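# Chapter 9: Reading a Demonstration

**In this chapter you will**

- follow one robot demonstration from the visitor's side
- separate what a demonstration shows from what is said during it
- learn the terms *cycle*, *intervention* and *reset*
- prepare a question sheet for your own site visit

Muireann Dolan buys packaging equipment for Geraghty, a company that ships replacement parts for kitchen appliances. In January she received an invitation to an open day at Esell, a small firm that builds robot cells for packing rooms. The invitation promised "hands-free carton forming." She had 15 people folding boxes by hand across two shifts, and she accepted the same afternoon.

The open day was held on March 27, 2022. It was a Sunday, chosen so that visitors could come without missing work, and Esell's own shop floor was quiet apart from the one cell that was running. Coffee was served at the loading dock. The demonstration was given by Dottorya Vincze's replacement on the morning shift and then by Vincze herself after lunch, so Dolan was able to see it twice.

We will use her visit through the whole of this chapter. Nothing unusual happened during it, and for that reason it is a good case to study. Most demonstrations you attend will be like it.

## 9.1 What the visitor sees first

The task at Esell was box folding. A box of this kind reaches the packing room as a flat, die-cut sheet. Somebody has to raise the side panels, turn in the corner tabs and fold the front over so that it holds. A practiced worker does this in a few seconds and rarely looks down. For a robot it is a hard job. Cardboard bends where it was not meant to, springs back after a fold, and varies from one delivery to the next.

Work of this sort is done close to the table, and a visitor standing behind a safety line sees mostly the back of the arm. Esell therefore put the view from the wrist camera on a large screen beside the cell. Dolan wrote in her notes that she watched the screen for nearly the whole session and forgot to watch the arm. 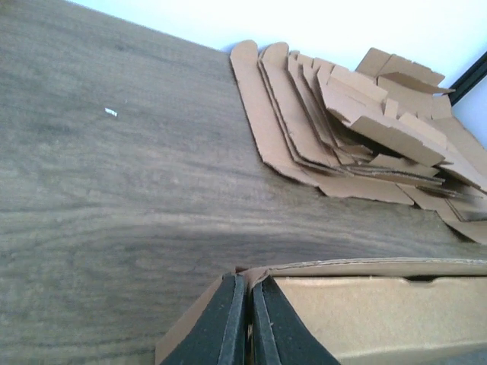
The close view is useful, and it also narrows what the visitor takes in. On the screen Dolan could follow how the fingers met a corner. She could not see the operator's hands or the emergency stop. When you attend a demonstration, spend some of your time on each view. If the program repeats, watch the screen the first time and the people the second.

## 9.2 Three terms

A **cycle** is one complete pass through the task, from the moment the robot begins on a flat sheet to the moment it lets go of a finished box. Before you time a cycle, ask the presenter where it starts and ends. Some suppliers leave out the time needed to pick up the sheet.

An **intervention** is any action by a person that the robot needs in order to continue. Straightening a sheet is an intervention. So is pressing a button to clear a fault, even when the presenter goes on talking while doing it.

A **reset** is the work of putting the cell back to its starting state. Resets are easy to miss, as they usually take place while visitors are asking questions.

At the afternoon session Dolan recorded 2 interventions. Vincze mentioned one of them herself and explained it: the sheet had come off the stack with a tab already bent. She passed over the other. Dolan asked her about it afterward and got a clear answer. A presenter who is busy talking will leave things out, and a polite question is usually enough to bring them back.

## 9.3 Claims made during a demonstration

Esell's handout said that the cell could form 350 boxes in a shift. That figure was not demonstrated, and could not have been in a session of that length. It may well be correct. The visitor's job is to write it down as a claim, with the name of the person or paper it came from, and to keep it apart from her own observations.

Dolan used a page divided down the middle. On the left she wrote what she had seen. On the right she wrote what she had been told. Part of the right-hand column read:

- 350 per shift (handout)
- works with Stonico and Briltance board, other suppliers "on request" (Vincze)
- new box size takes one day to set up (Vincze)
- fingers replaced twice a year (handout)

Each line on the right can be turned into a request. For the second, Dolan asked whether she could send a bundle of Geraghty's own sheets and come back to see them folded. Esell agreed – we return to that second visit in Section 9.6.

## Before you read on

Think of a machine you have seen demonstrated, at a trade show, in a store or at school. Divide a page as Dolan did and fill in both columns from memory. Mark any line you are unsure where to place, and keep the page. You will need it for the exercise at the end of Section 9.4.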